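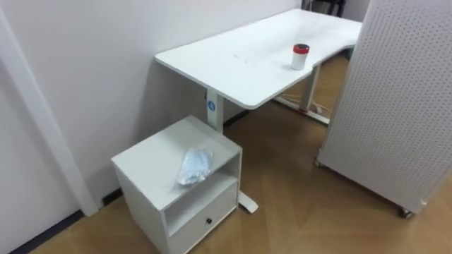 Khairul Khoo wrote to us last June that the most useful thing we ever told him was to stop shopping for robots and go measure his doorways. He had a quote in his inbox, a budget deadline coming up, and a classroom whose only entrance was four inches too narrow for the mobile base he had picked out. He measured, he swore a little (his words!), and he bought a different machine. It's still running, and we still bring up that email every time somebody new joins the team.

So, hello! We're Ploston, and we help schools, small labs and workshops plan for robots before they buy them. We don't build robots and we don't take commissions from people who do. What we love is the stretch in between, when you know you want automation and you have a pile of spec sheets and no idea what the first year is going to cost.

How we got started

Ploston began with a spreadsheet. Raili Pelkonen was running the equipment budget at a technical college and kept finding costs that hadn't been on any quote: a spare battery, a second network drop, a rolling partition, the electrician's second visit. She wrote them all down. By the time she showed the list to Stavros Softić, it had 132 lines, and he added a few more over lunch. Other colleges asked for copies, then asked for help filling it in, and that was pretty much the company.

We still use the list. It's called Tarura now (long story, it was Stavros's old boat), and it has grown to 259 lines, sorted by what you pay once, what you pay every year, and what you only pay if you forget about it early on. Clients get the whole thing and keep it.

What we do all day

Mostly we look at rooms. Before anyone talks about arms or mobile bases, we want to know the floor, the walls, the outlets, and the furniture you already own. Furniture gets far less attention than it deserves! An adjustable-height desk is a terrific thing to have in a robot room, and we get excited when a client already has one. You can set the work surface to suit the arm's reach, then change it when the task changes – no new mounting stand, no new purchase order. Pegboard on casters is another favorite. It holds tools, it divides a room, and it rolls out of the way for the next class. We ask about cable runs too, early and often.

Then we try the tasks out on ordinary things. A cup with a lid is a great place to begin, and so is a thin plastic bag, which changes shape every time you touch it and will teach you more about grippers than any brochure. A cabinet drawer with a small round knob is a good next step. If your project needs all of those, your budget looks different than if it needs only the cup, and we'd like you to know that before you sign.

After that comes the plan itself. You get a room layout, a purchase order sequence, a first-year budget and a simple three-year forecast. Most plans take us 90 days from first visit to final copy. We've done them faster, but the good questions tend to show up in the second month.

Who we are

Raili runs the budgets and can read a service contract faster than most of us can find our glasses. Stavros handles room surveys and owns far too many tape measures. Guangming Yan plans the task trials and writes them up in language that a school board can follow. Pascal Kasten looks after power, networking and safety zones, and he's the one who will ask where your breaker panel is before he's taken his coat off.

Our home is the second floor of the old Cifuentes building, 1,555 square feet with freight elevator access, shared with a small archive of other people's user manuals. We keep those for clients who bought used equipment and never got the paperwork. Come by and dig through them, we'd love the company.

Working with us

We charge a flat fee, agreed on before the first visit. If we look at your room and think you should wait a year, we'll say so and bill you only for the visit. Gasine, our free planning workbook, covers the basics for a single-robot room and is a good place to start if you aren't ready to talk yet. The current edition is dated 2/9/26, and the older one is still fine apart from the battery pages.

To set up a first call, send us your room dimensions, a rough idea of the task, and the width of your narrowest door.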